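Search this site Enter keywords Go

Lukitz opens its practice kitchen to anyone who would like to teach a robot

Wadbridge, 6th November

Lukitz is very pleased to announce that Rultent, our software for showing a robot a household task by remote control, is now open to schools, colleges and small workshops, and we do hope a good many of you will come and have a go!

Those who have followed us for a while will know that Rultent began as a tool for our own staff in Wadbridge. The person teaching sits at a desk with a pair of hand controls, one for each arm, and moves them much as they would move their own hands, while the 2 robot arms follow along in a simulated kitchen. Every attempt is saved as a demonstration, the good ones and the clumsy ones alike, and the robot's own program is then trained on the ones the teacher chooses to keep. We have found that people settle into it far more quickly than we dared to hope (a cup of tea beforehand seems to help).

The library that comes with this release, which we call Daher, holds 2,710 demonstrations recorded by 436 people, and of those, 1,410 were given by people who had never handled a robot before they sat down with us. We are enormously grateful to every one of them, and especially to the patient souls who came back after a frustrating first afternoon.

Views from the simulated kitchen: 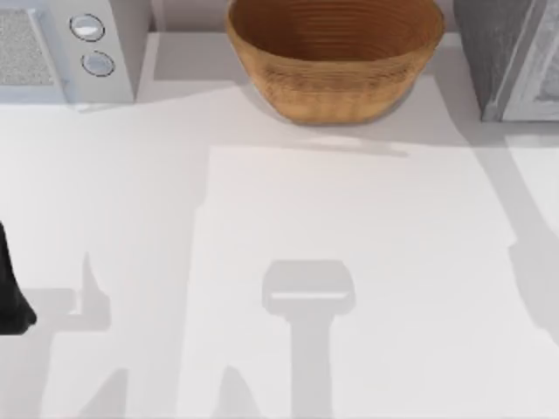
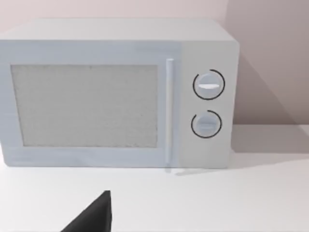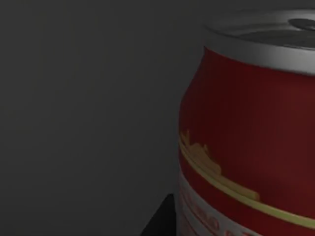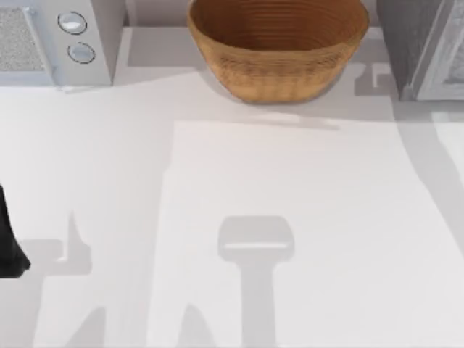
Teachers can switch between views as they work, or keep several open side by side, and most people find their own favourite arrangement within the first session. The new version also lets you stop partway through a demonstration, go back a little and carry on from there, a thing our early users asked for again and again, and we are sorry it took us so long.

Schools and colleges may use Rultent and the Daher library free of charge for teaching. Workshops and firms are asked to write to us first, so that we can talk through what they would like their robot to learn and whether our kitchen is the right place to begin. Visits to the Wadbridge office can be arranged throughout November, and beginners are every bit as welcome as old hands.

Requests for visits and press copies of the software should be sent to the Lukitz press desk in Wadbridge.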